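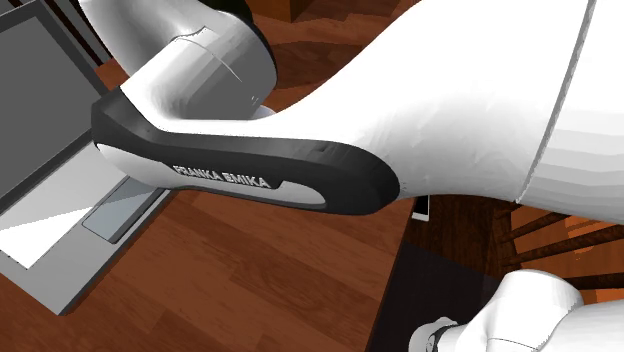 Slide 1. Robot arm over a wooden table, computer rendering.

Covering a royal visit for a small paper
Hajar Bouazza, Jondthorpe, 7th October

Start with the August visit. The palace gave us the arrival time and very little else. We had one reporter at the station and one at the school.

Say the number early: 1,244 people lined the route by the council's tally. We printed 840 in the first edition. Explain the error. It was the count for the station end only.

Slide 2. Who gets quoted
Readers like a royal expert. Before using one, ask when that person last spoke to anyone at the palace. If they won't say, write "commentator" and keep the quote short.
Read out the Hamann quote. Pause for questions.

Slide 3. Clothes
The coat story got 507 comments. The hospital speech got 317. Run both, but keep the coat off the front page. Check the designer's name with the maker. We had Orno down as the label and had to correct it online.

Slide 4. Unnamed sources
Two editors must know who the source is. Same rule for anniversary pieces and succession stories.

Leave ten minutes for questions. Handouts are by the door.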